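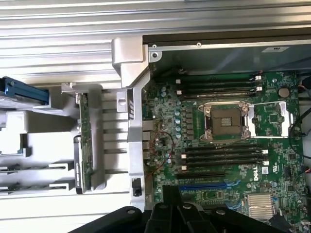 6 min read

Teaching an arm to stop before it bends something

Posted 2018-02-13 by Jovita Ibarra, research news

Most of the work on robot disassembly that reaches this newsletter deals with getting parts out. A new result from the Camacho bench deals with the moment just before that, when the gripper is close to the board and has to decide whether to go in at all.

The group has been working since August on desktop and workstation computers that come in for parts recovery. The order of work in their setup is fixed. A person takes off the cover. The arm then handles memory modules, cards and drives, and after that the processor. Memory modules gave the least trouble. The processor socket gave the most, and the socket is what the new method is about.

A socket of the kind on the Dell board shown with this item has a field of fine contacts in the middle. When the load plate is open and there is no processor in place, those contacts are exposed. A fingertip that comes down a little too far or drags a little sideways can ruin the board for resale. Boards with a good socket are tested and sold. Boards with a damaged one go to scrap with the metal. For the parts recovery side of the project, a program that removes processors quickly and spoils a few sockets along the way is worse than one that takes its time.

The earlier program treated the job as one motion. It found the socket with the wrist camera, planned a path and ran the path to the end. Yareli Galindo, who wrote most of that version, said the trouble was that the plan was made from too far away. By the time the fingers were near the board, the arm could be off by a small amount and had no reason to look again.

The new method, which the group calls Bivano, splits the approach into short steps. At the end of each step the arm holds still, takes a fresh picture from the wrist and answers two things. The first is what state the socket is in: closed, open with a processor, or open and empty. The second is how sure it is. If the answer is "open and empty," the arm backs out along the path it came in on and marks the socket as done. If the program is not sure, it moves the camera to one side, looks again from there, and asks a person if the second look does not settle it.

The state check is a small image classifier trained on pictures from the wrist camera only. The group first tried using photos from an overhead camera as well, because they had plenty of them. Results got worse. From overhead the fingers are rarely in the picture, and from the wrist they nearly always are. In the view printed with this item the black fingers cover part of the board near the blue slot, and the classifier has to work with that sort of view all day. Jasmina Stan tried masking the fingers out of the training pictures and found it made little difference either way, so the final version leaves them in.

The training set has 1729 pictures, each labeled by hand. Rigoberto Jaramillo and Tetsuya Sasaki each labeled the full set separately and then went through the ones where they did not agree. Most of those were sockets with the plate part of the way open. The group talked about adding a fourth state for these and decided against it. A half-open plate is now labeled "closed," and the arm treats it as a socket that still needs its lever worked. Stan said this was the simplest choice and that she expects to revisit it.

For the test, the arm made 717 approaches to sockets it had not seen in training. The sockets were in all three states, in mixed order, and the person running the station did not tell the program which was which. The method called the wrong state 7 times. In 2 of those it took an empty socket for one with a processor in it and began to close the fingers. A force limit at the wrist stopped the motion both times. The other wrong calls all went in the safe direction, with the arm backing out of a socket that still had work to be done.

The two bad cases had the same cause. Light was coming back off the metal around the socket and washing out the middle of the picture, so the contact area looked like the flat lid of a processor. Bare metal is everywhere inside these cases, and the lamp over the station was fixed in one spot. Sasaki has since put a diffuser on the lamp. The group has not rerun the full test with it, and the numbers given here are from before the change.

The cost of the method is time. Each stop adds a short wait, and an approach now has several of them. Galindo does not think the stops can be cut by much without losing the benefit, but she does think the arm could skip them higher up, where there is nothing to hit. A version that starts stopping only below the level of the drive cage is being tried now.

A few limits to keep in mind when reading the paper:

The classifier has been trained on sockets with a hinged load plate. It has not been tried on other kinds.

All of the test cases were lying flat with the board facing up. The group has no results for boards standing on edge.

Loose cables were left where they fell. The program does not look for them. If a cable lies across the socket, the confidence usually drops and a person gets called, but that is a side effect and was not designed in.

Dust was not controlled. Machines were blown out before they reached the station, some better than others.

The approach code runs on top of Nanance, the group's own motion package, and will be released with the next version of it. The labeled pictures will come out at the same time. Jaramillo is checking them for asset tags and other stickers that can be read, and those pictures will be held back.

The next piece of work is putting processors back in. The group wants to use the same stop-and-look steps, with an added check that the chip is turned the right way before it is let go. Ibarra will cover that when there are results to report. Questions about the method can go to Stan, and questions about the release should go to Jaramillo.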